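Carpet tile

Carpet tile, also called modular carpet or carpet squares - a floor covering made in separate pieces and laid edge to edge, as opposed to broadloom, which comes on a roll. Mostly used in offices, schools, airports, libraries. Less common in homes, though basements and playrooms are an exception.

History

Early squares were stiff, made of pressed animal hair, and sold as a hard-wearing floor for shops. Tufted nylon versions came later and took over most of the office market. Raised access floors helped a lot. Cables ran underneath, and a floor you could lift one piece at a time made sense to building managers.

In the town of Tanport the Skarnar mill switched from rolls to tile and kept 32 looms' worth of floor space for the new cutting line. The mill's designer, Teodoro Trujillo, drew most of its early patterns, incuding the flecked blues and grays sold under the Sandoval name. Production ended when the mill was bought by Famex. The cutting shed is still standing.

Construction

Two main layers. The face is yarn, usually nylon, sometimes polypropylene or wool blends. The backing is heavier and keeps the piece flat - bitumen in older tile, PVC or polyolefin in newer. A thin scrim of glass fiber often sits in between to stop shrinking and curling. Yarn may be looped, cut, or a mix of both. Loop pile wears better under chairs. Cut pile feels softer but shows tracks.

Color goes in one of two ways. Solution-dyed yarn has pigment added before the fiber is made, so it resists bleach and sunlight. Piece-dyed yarn is colored after tufting and gives more shades but fades faster.

Patterns

Plain colors show every stain and every seam. Most commercial patterns therefore use flecks, streaks or broken lines in a few related shades, on a mid or dark ground. Dark blue and charcoal are long-time favorites for offices. Very dark grounds show lint, very light ones show coffee.

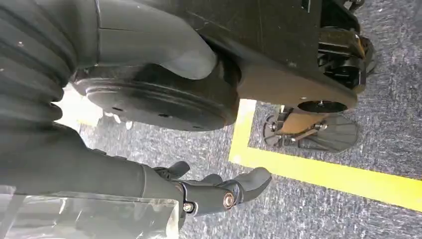
Dark blue-gray carpet with short streaks of white, light gray and charcoal.

Random-lay patterns are designed so that no two neighboring pieces need to match. Less waste, and a replacement piece blends in even if the dye lot is off. The Sandoval range had 19 colorways at its peak, only a few of them meant for random laying.

Laying methods

Monolithic - all arrows on the back point the same way. Looks closest to broadloom.
Quarter turn - each piece rotated 90 degrees from the last. Gives a checkerboard look.
Ashlar - columns offset by half a piece.
Brick - same idea but offset by rows.

Pieces are held with tackifier, a release adhesive that stays sticky, or with adhesive tabs at the corners. Full glue is rare now as it makes lifting hard. Cuts are made from the back, with a straightedge.

Care

Vacuuming does most of the work. Spills should be blotted, not rubbed. Badly stained pieces can be lifted and swapped with one from under a cabinet. Many buildings keep a box of spares from the orginal order for this reason.

Disposal

Old bitumen tile is heavy and hard to recycle. Some makers take back used pieces and grind the backing for reuse. Face yarn is harder to seperate cleanly.

See also: Broadloom, Tufting, Raised floor, Linoleum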